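5. Setting Up and Running the Crate Loading Task

This section covers the bottle-to-crate task supplied with the Skimcombe planning package. Complete the workcell calibration in Section 4 before you start. All steps apply to the simulator. Notes marked HARDWARE apply only when the same task file is run on a physical cell.

5.1 Before You Begin

You need a saved cell description, a gripper profile, and an operator account with planning rights. The task file is read only at startup. If you edit it while the planner is running, stop and restart the planner.

Check that the simulation clock is in stepped mode. In free-running mode, pose updates can arrive after the planner has already committed a grasp, and the log will show stale transforms.

5.2 Loading the Cell

1. Open the Cell menu and select Load Description.
2. Choose the description for your layout. The default is mandholm_table.
3. Wait until the status field reads READY. Collision meshes load after visual meshes, so objects may show in the viewport before the field changes.
4. Select Check Frames. The crate, tray and gripper frames must all be listed with a parent.
5. If a frame has no parent, open the Frames tab, select the frame, and assign it to the table frame.

NOTE: The crate frame has its origin at an outside corner of the crate, and the slot poses are offsets from that origin. If you move or rotate the crate, edit the crate frame only. Do not edit the slot offsets.

5.3 Defining Slots

The crate model is a grid of 6 compartments. Each compartment is a slot with an index, an offset, and a state of FREE, TAKEN or UNKNOWN.

1. Open the Slots tab.
2. Set Columns to 2 and Rows to 3.
3. Select Generate. The slot table fills in with offsets taken from the mesh.
4. Select Read States. Perception runs once and writes a state for each slot.
5. Compare the states with the overhead view. Correct any wrong entry by hand and select Lock.

A slot marked UNKNOWN is treated as TAKEN by the planner. This is the intended behavior and cannot be turned off. If all slots are UNKNOWN, the overhead camera has probably not been assigned to the task.

5.4 Grasp and Placement Settings

Grasp candidates are generated around the bottle neck. The planner rejects a candidate if either finger meets the tray rim or a neighboring bottle during the approach.

1. Set Approach to Vertical.
2. Set Grasp Region to Neck.
3. Leave Retreat Height at the profile value unless the wrist comes close to the crate walls.
4. Set Release Check to On. The fingers then stay closed until the bottle axis is within tolerance of the slot axis.
5. Save the profile under a new name. The supplied profiles are overwritten by updates.

CAUTION: Do not turn off Release Check to clear a timeout. A bottle released at an angle can come to rest on a divider or lie down across a compartment, and the slot state will still be written as TAKEN.

HARDWARE: Run the first cycle at reduced speed with the stop button in reach.

5.5 Running a Cycle

1. Select Plan. The path is drawn in the main view.
2. Step through the path with the arrow keys and watch the elbow — it is the part most likely to pass low over the table.
3. Select Execute.
4. When a grasp is confirmed, the Held Object field shows the bottle ID. Confirm that the ID matches the bottle between the fingers.
5. To inspect the hold, select Pause and open the wrist view next to the main view. Pausing freezes physics as well as motion.

If Held Object stays blank while a bottle is between the fingers, raise Contact Samples by one step and repeat the cycle. If it shows the wrong ID, two bottles are sharing a tracker. Select Reset Trackers and read the states again.

The orientation of a bottle is not part of the slot state. To list bottles that are not upright, select Report, then Poses. Correct their poses in the Objects tab before planning the next placement.

Bottle held in the gripper, with the crate and tray in view:
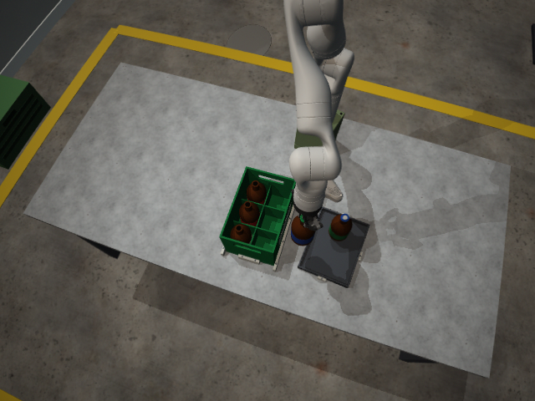
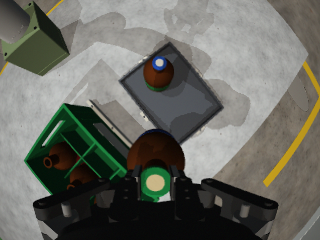
Figure 5-1. Simulated cell with a bottle in the gripper: main view (first) and view from directly above the gripper (second).

5.6 Saving the Run

Select File, then Save Run. The run file stores the cell description, slot table, profile name and random seed. Camera streams are saved only if Record was selected before Execute.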